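Galang-Finger am Tekberg-Greifer wechseln und einrichten

Stand: 10. Juli 2023

Das Fingerset Galang von Susteck ersetzt die glatten Standardfinger am Parallelgreifer Tekberg. Im Lieferumfang sind 2 Finger, vier Schrauben und ein Innensechskantschlüssel. Für den Umbau braucht man etwa 40 Minuten, den größten Teil davon für die Kalibrierung.

Vor dem Umbau den Arm in Parkposition fahren und den Greifer stromlos schalten. Die alten Finger lösen und die Auflageflächen mit einem trockenen Tuch abwischen. Dann die neuen Finger ansetzen, die geriffelten Seiten zueinander, und die Schrauben zunächst nur handfest anziehen. Erst wenn beide Spitzen auf gleicher Höhe stehen, endgültig festziehen.

Nun den Greifer einschalten und im Menü »Werkzeug« das Profil Galang wählen. Die Software fährt die Finger einmal ganz zu und wieder ganz auf. In dieser offenen Stellung das Bild der Handgelenkkamera prüfen: Beide Fingerspitzen müssen sichtbar sein, und der Bereich dazwischen muss frei bleiben.

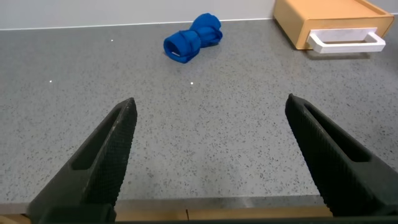
Fehlt eine Spitze im Bild, die Kamerahalterung nachstellen und die Fahrt wiederholen. Danach den Nullpunkt speichern — sonst gilt beim nächsten Start wieder der alte Wert.

Zum Testen eignen sich weiche Stoffteile besser als feste Körper, weil sie kleine Fehler in der Höhe verzeihen. Wir beginnen mit geringer Kraft und steigern sie in kleinen Schritten. Rutscht der Stoff, zuerst die Anfahrhöhe korrigieren und dann die Kraft. Auf Steinplatten und ähnlich harten Flächen sollten die Spitzen beim Schließen nicht aufsetzen. Chalerm Saengthong, der bei Imotside die Umbauten betreut, lässt dafür immer 2 Millimeter Luft.

Nach 300 Greifvorgängen die Schrauben nachziehen. Ersatzfinger gibt es bei Susteck ab September auch einzeln.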